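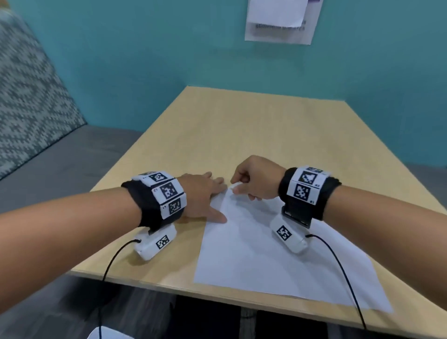
Unit 4: Folding Flat Sheets by Hand
Notes by Pui-shan Siu, October

Home | Units | Reading | Supply list | Contact
Print this page | E-mail this page

These notes go with the first bench session. Have a stack of plain white paper and a clear table ready. The paper for this unit is the Birach copy stock from the supply shelf. Please leave the Kondau sheets for Unit 6.

Setting the sheet

Put the paper close to the front edge of the table so that your elbows stay low. Spread the fingers of one hand flat on an upper corner and press down. The other hand works the top edge with thumb and fingertips. Keep the two hands near each other at the start. If they are far apart the sheet bows in the middle and the edge drifts.

Left-handed students can swap the jobs.

First fold

1. Lift the top edge a little and roll it toward you. Do not crease yet.
2. Bring the top corners down to the bottom corners. Check both sides.
3. Hold the corners and press once in the center of the fold.
4. Run a fingertip from the center out to one side, then from the center out to the other.

Starting the crease from one end is the usual cause of a crooked fold. In last year's group most of the rejected sheets had this fault.

Grain

Paper bends more easily along the grain than across it. Before folding, curl the sheet gently both ways and feel which way resists less. Mark the grain with a light pencil arrow on the back. So-ying Wu's handout from Unit 2 has the longer explanation.

Practice

Fold 100 sheets in half before next session and keep them all, including the bad ones. We will use the good ones for the 2-section booklet. Sewing starts in Unit 5, with Alfie Lockwood teaching.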